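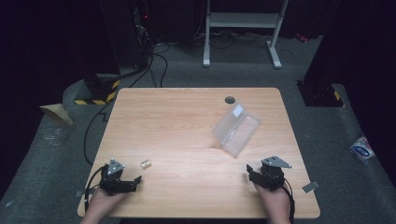 We use cookies to remember your settings. Accept all | Manage

16 min read

4.2 Collection during the open day

The second part of the data was collected in July, during a public open day at the Hinton site. Visitors were invited to carry out a short pick-and-place task using the paired hand-held grippers described in Section 3. The equipment was the same as that used in the laboratory sessions, and the control software (Dreltier) was left at its default settings.

Each visitor received a spoken introduction lasting two minutes, given by Atif Tanoli or by a member of the Marras group. The introduction covered how to hold the grippers and where to return them between attempts. No advice was given on how to approach the object. Visitors then worked at their own pace and could stop at any point.

Figure 4 shows the working area from head height. The grippers are held one in each hand at the near edge, with a small brass-coloured cylinder lying on its side between them and a clear plastic box towards the right. The task was to lift the cylinder and place it in the box. The starting position of the box was not fixed – it was left wherever the previous visitor had moved it – and the resulting variation was kept in the data.

Figure 4. Working area for the cylinder task, with paired hand-held grippers.

In total, 2593 attempts were recorded from around 200 visitors. An attempt was counted from the first movement of either gripper until both had been returned to the near edge. Attempts in which the cylinder left the table were kept and marked as failures.

Two differences from the laboratory sessions should be noted. First, many visitors used only one gripper to lift and held the other still, whereas trained operators tended to steady the box with the second. Second, visitors often talked to people nearby while working, and long pauses are common. We did not trim these pauses. The Grandico baseline, which assumes a steady pace, is therefore reported separately for the open-day data in Section 5.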